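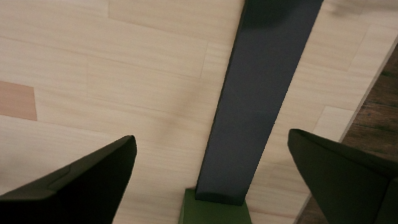

Posted by Slamet Kusuma on Wednesday, December 4, 2019

Tever painting log

README for the January release of the club painting log. The log records miniatures and terrain finished by members of the Tever gaming club, with the paints used and the time spent where the member wrote it down. It started as a shared spreadsheet and has been cleaned up into three CSV files.

Contents

entries.csv has 2,888 rows. One row is one finished item or one finished batch. A batch is whatever the member painted together and logged together, so a row can be a single officer or a whole unit of spearmen. Check the models column before adding anything up.

terrain.csv has 897 rows. Hedges, walls, ruins, hills, roads, river sections, graves, scatter. Buildings are in here too, including the ones with removable roofs. Terrain used to be mixed in with the figures and was split out because the time columns meant different things.

paints.csv lists paint names as typed by members and the cleaned name we settled on. Join it to the other two files on paint_id.

Columns in entries.csv

entry_id: unique, never reused.
member: a two-letter code. Real names are not in the files.
finished: year and month only.
scale: 6, 10, 15, 20 or 28. Members who wrote 25 were moved to 28. If you care about the difference, see scale_raw.
models: number of figures in the row. Cavalry counts as one, horse and rider together. Gun crews are counted as figures and the gun is left out.
material: metal, resin, plastic, printed, or blank.
range: the figure range if known. Dokton and Heline are the two most common. Blank means the member didn't say, or the figure came out of a trade box with no label.
primer: black, white, gray, other, or blank.
hours: time spent, in half hours. Mostly blank before the stopwatch column was added to the sheet.
based: yes or no. No means painted but still on a temporary base.
notes: free text, spelling left alone.

Columns in terrain.csv

The first three are the same. After that come type, footprint (in inches, longest side first), built_from (kit, scratch, or both) and donated. A yes under donated means the piece lives in the club cupboard and can be used by anyone. For river and road sections the footprint is for one section. Use the sections column for the rest.

How the data was collected

Members typed their own rows. I went through the sheet twice and fixed dates in the wrong order, doubled rows and obvious typos. Where I couldn't tell what someone meant I asked them, and where they couldn't remember either, I left the cell blank. The Lumbantobing collection was painted before the log existed and was added later from its owner's notebook. Those rows have source set to notebook, and their months are less reliable than the others.

Known problems

98 rows in entries.csv have no scale. Most are single display pieces.

77 paint names could not be matched to anything. They have paint_id 0. Some are home mixes with names like "mud 2" and "better mud".

Hours are self-reported. Some people include cleaning and assembly and some start when the brush comes out. Please don't use the column to compare members. Comparing one member against their own earlier rows is fine.

Varnish was never asked about. It turns up in notes sometimes.

Changes since the last release

Terrain moved to its own file.
The old column "size" is now "scale".
Heline figures entered under three spellings are now under one.
Fixed a bad sort that had put notes against the wrong rows near the end of the file.

Use

Free to use for anything, including blog posts and club newsletters. Say where it came from and link to this page. Corrections can go in the thread on the club forum. Give the entry_id, the column and what it should say.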